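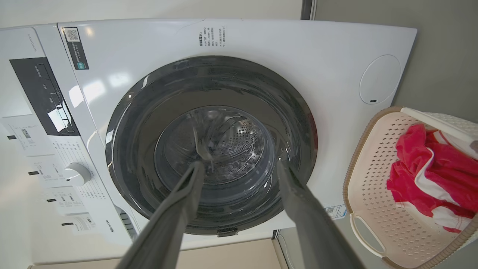
Household Practice, Unit 3: The Front-Loading Washer
Notes to go with Monday's session
Selma Lazarević

Read these before class. They are shorter than last year's because I took out everything I could find no support for, and that was a lot.

What the machine does

A front loader washes by lifting clothes and dropping them. The drum lies on its side, the lifters carry the load up the wall, and gravity does the rest. If the drum is stuffed, nothing drops. Most complaints I hear about "bad detergent" start with a drum that was too full. Leave a hand's width of air at the top. The old rule of filling it "three quarters" is fine, but I have watched people argue over where three quarters is on a circle, so use your hand.

The gray ring around the door opening is the gasket. It keeps the water in. It also keeps hair, coins, lint and a bit of water in its folds, and it is where the smell usually comes from. Pull the lower fold back and wipe it with a dry cloth. Go gently around the small dark hook or latch piece at the bottom of the opening on the practice machine.

The drum wall is steel with rows of small holes. Run your palm over it now and then. A snag you can feel is a snag your tights will find.

Claims to be careful with

"Vinegar in every load keeps it fresh." Maybe. Some makers warn against regular vinegar on rubber parts. I would want to see the manual before I did it weekly.

"More detergent, cleaner clothes." No. Too much suds cushions the fall described in the first section, and what doesn't rinse out stays in the cloth and the gasket.

"The quick cycle is just as good." Good for what? For a shirt worn once, yes. For kitchen towels, I doubt it.

"Machine-cleaning tablets." Myroslav Savchuk kept a log of 156 loads in his building's laundry room, with tablets for half of them and only a wiped gasket and an open door for the other half. He could not smell a difference. One man's nose is weak evidence, and he says so himself, but it is more than the packet offered.

Reading a panel you can't read

The warning text above the door on the practice machine is in Chinese, and the program names around the knob are tiny. Do not guess from the knob position. Program order differs from one maker to the next, and last term a group told me with full confidence that the first setting is "always cotton." It isn't. Use a translation app, then check what it gives you against the manual. Apps make a mess of short labels.

The round white disc on the right side of the front is some kind of access cover, and I want you to tell me whether it is for detergent or a filter, and how you know. "It looks like one" will not get you the mark. If you think it is a filter, don't open it until you have found out how that model drains. Towel and shallow tray first.

For Monday

Bring one care label from something you own and one laundry tip you grew up with. Write down the tip, who told you, and what would have to happen for you to stop believing it. Half a page is plenty.

Cecilia Nartey has the spare cloths. Leave the door open when you finish.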